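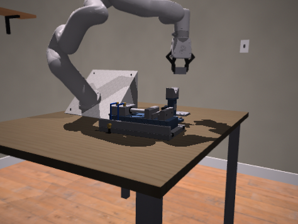
2 min read

Welham Yoga and Movement Trust opens new studio with free beginners' term

Welham Yoga and Movement Trust has opened its third studio, on the ground floor of the former grain store at Clero Yard. The new site offers 3 practice rooms, step-free access from the street and changing facilities on the same level. Classes are now running from early morning until 9pm.

To mark the opening, the Trust is offering a free beginners' term to adults who have not attended a yoga class in the past year. A total of 354 places are available. Each place covers one class a week until the end of December, and mats, blocks and blankets are provided.

The beginners' programme introduces standing postures, gentle backbends, seated twists and simple breathing practice. Chair-based classes are held in the smallest room at 11am and are open to people who find it difficult to get down to the floor. Anyone with a recent injury, or who is pregnant, is asked to speak to their doctor or midwife before booking and to tell the teacher on arrival.

Membership of the Trust stood at 2,445 when work on the studio began and has since reached 3,029. Demand for evening classes at the two existing studios has been strong, and waiting lists were in place for most of last year.

A spokesperson for the Trust said: "Many people in Welham have told us they would like to try yoga but could not find a class at a suitable time or on an accessible site. We are pleased to be able to offer both, and we look forward to welcoming new students to Clero Yard."

The flooring was supplied by Zalau and the interior was designed by the Lý practice, which also worked on the Trust's second studio.

Places may be booked at the Clero Yard reception desk or through the Trust's website. Existing members may use the new studio at no extra charge.

ENDS

Notes to editors

Welham Yoga and Movement Trust is a not-for-profit body providing yoga and movement classes for adults. Interviews with teaching staff can be arranged through the Trust's press office.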